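Nellmont Gripper Club
February 8, 2023
By Flynn Trevaskis

The Nellmont Gripper Club is a student robotics club in Eltport, and I've been a member long enough that I probably shouldn't be the one writing its entry – but here we are! It was started by Stojan Obradović, who taught maths at the college and wanted something for students who liked robots but didn't want to spend every weekend bolting wheels onto things.

The club's main project is called Grudov. The idea is that people do everyday jobs using hand-held grippers, one in each hand, and the recordings get used to teach a robot arm the same jobs. We don't own much of an arm (it's small and a bit wheezy), so most of a member's first term goes into the grippers. You learn to open things, close things, pick things up and put them back where they were, and you find out how much you normally leave to your thumbs.

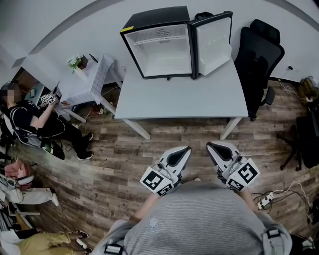

Doors are the part of the program I'd call our specialty. A fridge door is a good one to learn on as the seal holds on a little and then lets go all at once, so you have to ease off at the right moment. Our best year for recordings gave us 766 clips, and 103 of those got thrown out, mostly for markers getting covered up by somebody's sleeve. Stojan was very calm about it. I wasn't!

Meetings run for two hours, and everyone takes turns. If you're not on the grippers you sit and watch, or you label clips, which is slower than it sounds. New members usually get the labelling – I did two terms of it and still have opinions on file names.

Each December the club enters the Babić Cup, a friendly competition between student groups. Teams are scored out of 700 over a set of household tasks, with marks off for dropping anything. We've never won, though we came second once and the certificate is still taped up by the door.

Contact the club | © Nellmont Gripper Club | Back to top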